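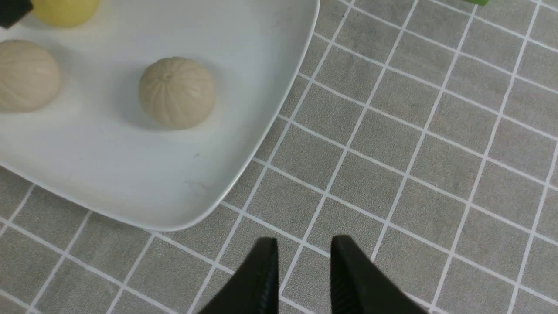

Square plate with rounded corners, shown with two ribbed pieces and a yellow round.

Support > Tableware > Square Plates > Questions and answers

Last updated: February

Tendari Square Plate: Frequently Asked Questions

These answers cover the white square plate in the Tendari range, in both the small and large sizes. For bowls and lidded dishes, see the Gresell pages. Care instructions are the same for plates bought singly and plates bought in a set.

General

What is the plate made of?

Glazed stoneware. The body is fired once before glazing and once after. The glaze is a satin white with low gloss, and it covers the full upper surface and the rim. The foot on the underside is left unglazed.

What sizes are available?

The large plate measures 318 mm across, edge to edge. The small plate is sold as a side plate and its dimensions are printed on the carton. Both have the same corner profile and the same rim height, so they look alike when set together but do not nest.

Why are the corners rounded so broadly?

Tight corners on a square plate chip first, usually against a sink or a neighboring plate in the rack. A wide radius spreads the contact over a longer edge. It also lets a sponge follow the rim without leaving residue in the corner.

Is the rim high enough to hold liquid?

The rim is raised slightly and will hold a thin sauce or the moisture from steamed food. It will not hold soup. For anything with broth, use a Gresell bowl.

Will two plates from different batches match?

Closely, though small differences in white can occur between firings. The batch number is stamped on the foot. If matching matters to you, quote that number when ordering and the warehouse will check stock against it.

Serving

How many buns or dumplings fit on one plate?

That depends on their size and on how you plan to pick them up. Pleated or ribbed pieces need open space on every side, as the folds mark easily when two pieces touch. Leave at least a finger's width between them. Round fruit can go closer to the rim, where the raised edge helps to stop it from rolling.

Can steamed food go straight onto the plate?

Yes. Warm the plate first under hot tap water and dry it. A cold plate causes condensation under the food, and the base of a bun will turn sticky within a few minutes. A square of parchment under each piece also works.

Does pale food show up on a white glaze?

Less clearly than dark food does. Beige or tan pieces with surface texture are readable on white, as the grooves hold shadow. Smooth pale food tends to disappear. Adding one item with a stronger color, such as a lemon or an egg yolk, gives the eye something to separate the rest from. In a room with a single overhead light, move the plate a little off center from the lamp so that the shadows fall to one side.

Will cut lemon damage the glaze?

No. The glaze is resistant to citric acid at food strength. Cut lemon can be left on the plate through a meal. Rinse before storing, as dried juice leaves a dull film that is easy to mistake for wear.

Can I cut food on the plate?

Table knives are fine. Serrated knives leave gray lines, which are metal deposits on top of the glaze and not scratches in it. See "Gray marks" in the next section.

Care and cleaning

Is it dishwasher safe?

Yes, on a normal cycle. Load the plate with one flat side down, not standing on a corner. The large size does not fit every lower rack with the spray arm clear, so turn the arm by hand before starting the machine.

Is it microwave safe?

Yes, at settings up to 800 watts, for no more than 3 minutes at a time. The unglazed foot can take in a little water during washing. A plate that has just been washed may therefore heat unevenly, so let it dry fully before using it in the microwave.

Can it go in the oven?

No. The plate is not rated for oven or broiler use. The Matar baking dish is the oven-rated product in this range.

How do I remove gray marks?

Apply a mild, non-abrasive cleaning paste with a damp cloth and rub along the line of the mark. Rinse and repeat if needed. Do not use steel wool - it adds more metal to the surface and will eventually break through the satin finish.

Fine lines have appeared under the glaze. Is the plate safe to use?

Stop using it for food. Fine lines in the glaze are called crazing and can let moisture into the body. Crazing is covered by the warranty if it appears in normal use.

How should the plates be stacked?

Up to 11 plates of the same size in one stack, with felt or paper between them. The unglazed foot is slightly rough and will mark the plate under it over time. Do not alternate large and small plates.

Orders and warranty

Do you sell single replacements?

Yes, in both sizes. Replacements ship in the same carton as new stock. Cartons are packed by Arkance, and the tracking email will come from them and not from Tendari.

My plate rocks on the table. Is that a fault?

Set it on a surface you know to be flat, such as a glass hob or a mirror, and press on opposite corners in turn. Slight movement is within tolerance for stoneware of this shape. If you can slide a bank card under the foot at any corner, send a photo taken from the side at table height, along with the batch number.

What does the warranty not cover?

Chips and breaks from impact, damage from oven use, and metal marking. Damage in transit is handled as a delivery claim and must be reported with photos of the carton.

Who answers product questions?

Majdi Awad handles technical questions on glaze, heating limits and batch matching. Delivery questions go to the general inbox and are sorted there. Mail received after 4 p.m. is read the next working day.

Contact | Copyright Tendari Tableware | Back to top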